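**New music: Anisska are back, and they've brought the whole choir**

It's finally happening! After a long silence (long enough that I'd quietly stopped checking), Anisska have announced their second album. It's called Instead, it comes out in October, and there are two songs from it you can hear right now. I've had them on repeat since breakfast and the neighbours have been very patient.

If you missed the first record, a quick catch-up. Anisska are a duo who make slow, warm electronic music out of old keyboards, tape hiss and voices recorded in odd places. Their debut, Durnar, was one of those albums that got passed along by hand. Someone at work lent it to you, you lent it to your sister, and she never gave it back. The original pressing sold out before most of us had heard a note, and second-hand copies now go for silly money.

The new songs are bigger. The opening track, also called Instead, starts with a single organ chord that hangs there for what feels like ages, and then the drums tumble in sideways and you're off. There's a proper chorus! Anisska never used to bother with choruses. This one has a full choir behind it, all singing slightly behind the beat, and it gave me goosebumps on the bus.

The other song, Long Way Down to the Water, is closer to the old sound. It's mostly piano and a bass line you feel more than hear, with a muffled voice reading out what I think is a shipping timetable. It runs for 10 minutes and I'd happily have taken another five. Play it late, with the lights off, and give it a second go before you make up your mind. I didn't get it the first time at all, and by the third listen it was my favourite of the pair.

The album was recorded at Ostermann, the old piano showroom that's been a studio for the past few years. You can hear the room all over it. There's a lovely boxy echo on the drums, and at the end of Instead somebody shuts a heavy door and they've left it in. The band say in their note to the mailing list that they went in with a pile of finished demos and threw nearly all of them away in the first week, then started again with whatever instruments were lying about. A harmonium with a broken pedal apparently got onto four songs.

Guests are being kept quiet for now. The note mentions a string quartet and "a singer we have wanted to ask since we were teenagers", and that's your lot. Guesses are welcome – reply to this email and I'll print the best ones next time.
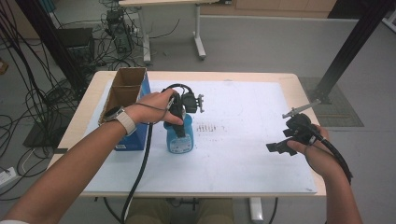
*Blue bottle, white sheet, one hand on each grip.*

Now for the practical bits. The vinyl is limited to 3,000 copies, on clear or dark green, and both come with a fold-out lyric sheet. There's a CD too (hooray), and the download includes an instrumental version of the whole record. Pre-orders are open through the band's own shop and most independent record shops should be able to get it in for you if you ask at the counter. Durnar is being pressed again at the same time, so if your sister still has yours, there's hope.

They're also playing live, which I truly didn't expect. Only small rooms so far, with the choir joining them for a couple of the dates. Tickets for those will be the first to go, I'd imagine. Mailing list members get the link at 9am, an hour before everyone else, so sign up tonight if you're thinking about it. I saw them on the Durnar tour, in a church hall with terrible heating, and they played the whole album in order without saying a word, then came back on and chatted for a quarter of an hour about soup. One of the best nights out I've ever had.

I'll write a full review when the album turns up. Until then, go and listen to Instead, on decent headphones if you've got them, and keep an ear out for the door.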